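Count the failed demonstrations too

Sep 6, 2021

Most arguments about teaching by demonstration come down to the input device. One camp wants the operator's hands on the arm, moving it through the task directly. The other wants a leader arm or a handheld controller and some distance. I have worked both ways on the Bindgate cell and I think the argument is aimed at the wrong thing. What decides the quality of a set of demonstrations is how the operator behaves in the last centimetre before contact, and whether anyone kept the bad runs.

Plugging in a network cable is a fair test. The free end can land at any angle, the cord has its own stiffness, and the clip has to face the right way before anything else matters. By hand, an operator feels the plug touch the rim of the port and corrects without thinking about it. Over remote control with no force feedback, the same operator slows down, stops, looks, and tries again.

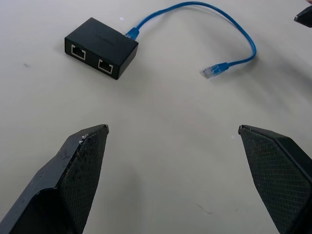

Those pauses are usually trimmed as dead time. I would leave them in. A policy trained on trimmed runs learns to arrive at the port at full speed and has no example of what to do when it is a few millimetres off. In January we recorded 1364 insertions for Kameck and discarded 567 of them as untidy. Going back through the discards, I found most of the regrasps and nearly all of the recoveries.

Hand guiding has its own fault. The operator's arm carries the load, so the recorded joint currents tell you little about what the motors would need, and a hand near the wrist camera gets into the recording. Vieira's guide recommends replaying each path afterward without the operator. It works for a rigid part. A cable will not return to the same shape for the replay.

My preference, then, is remote control for anything flexible, hand guiding for fixtures and rigid parts, and one labelling rule for both: mark the failure, keep the file. The Gatano contract asks for 1000 clean runs. I would sooner be given 27 operators and their mistakes.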